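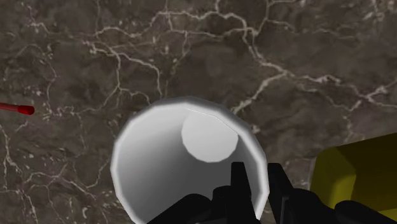
Choosing and Living With a Stone Countertop

Several readers wrote in after the spring renovation pages to ask which stone they should put in their kitchens and how much trouble it would be to look after. The answers depend on how you cook, how often you clean and how much you mind a mark. What follows covers the stones most people in our area are offered.

Marble is the one people ask for first and worry about most. It is made mainly of calcite, and calcite reacts with acid. Lemon juice, vinegar, wine and tomato sauce will all leave a dull spot if they sit on it. The spot is called an etch. It is a change in the surface itself, so no sealer will prevent it and no amount of wiping will take it off. On a polished slab an etch shows as a flat patch when the light comes from the side. On a honed slab, where the finish is matte to begin with, it is much harder to find. If you want marble and you cook every day, ask for honed.

Color matters too. Dark marble shows etches, crumbs and water marks more than pale marble does. Heavy veining hides a good deal of this. Ask to see the full slab and not just a sample. A sample the size of a paperback tells you very little about a stone with wandering veins, and two slabs sold under the same name can look quite different.

Granite is harder and does not etch from ordinary kitchen acids. It can still stain if oil gets into it, and some of the lighter granites are fairly porous. Quartzite is harder again, but be careful with the name. Some slabs sold as quartzite are really marble, and they will etch like marble. Ask the yard for an offcut and leave a few drops of lemon juice on it for an hour. If there is a dull ring when you rinse it, you know what you have.

Krystyna Krajewska had her counters put in last May by Subramaniam, the stone yard on the canal road. She went to the yard twice before she signed anything. The first time she chose a slab, and the second time she stood with the cutter and marked in chalk where the sink would go, so that the vein she liked best did not end up as a hole. She recommends that second visit to anyone. The yard does not charge for it, but you have to ask. 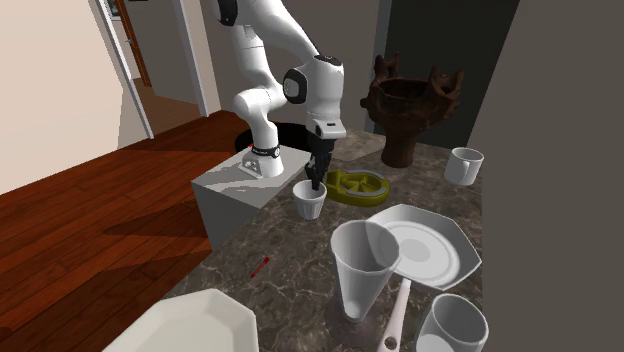 Issue 7

Sealing

A sealer soaks into the stone and slows down liquids. It buys you time to wipe up a spill, and that is all it does. To find out whether your counter needs it, put a spoonful of water on the surface and come back in ten minutes. If the stone underneath has gone darker, it is time to seal. If the water is still sitting up in a bead, leave it alone. Too much sealer leaves a haze that has to be scrubbed off.

Clean the counter the evening before and let it dry overnight. Put on a thin coat with a lint-free cloth, working in sections you can reach. Wait as long as the label says and no longer, then buff off everything that has not gone in. Keep the counter clear for a day.

Daily care

Use warm water and a drop of dish soap, then rinse and dry with a soft towel. Skip the vinegar sprays, the bathroom cleaners and the scouring powders. Drying is the step most people leave out, and it is what prevents the chalky film around the faucet. Put a tray under the oil bottle and coasters under anything with citrus in it. Stone will take a warm plate, but a pan straight off the burner should go on a trivet. A sudden change in temperature can open a crack, most often near the sink or cooktop cutouts where the slab is narrowest.

For an oil stain, mix baking soda and water into a paste as thick as peanut butter. Spread it over the spot, cover it with plastic wrap and tape down the edges. Leave it for 24 hours, take off the plastic and let the paste dry completely before lifting it with a plastic scraper. Old stains may need this 2 or 3 times.

Cost

Nikola Pawłowska, who keeps the price notes for this newsletter, called three suppliers. Bisa has a rack of remnants from $300 apiece, which is enough stone for a vanity or a short run beside a stove. Jilon will re-hone an etched counter at home and has a minimum charge of $100. Plular sells full slabs only and quotes after measuring. None of these prices include taking out the old counter, and you should get that figure in writing along with the edge profile, the number of cutouts and where the seams will fall.

Readers with older tile counters have also asked about laying stone directly over the tile. We will cover that next time, along with grout repair.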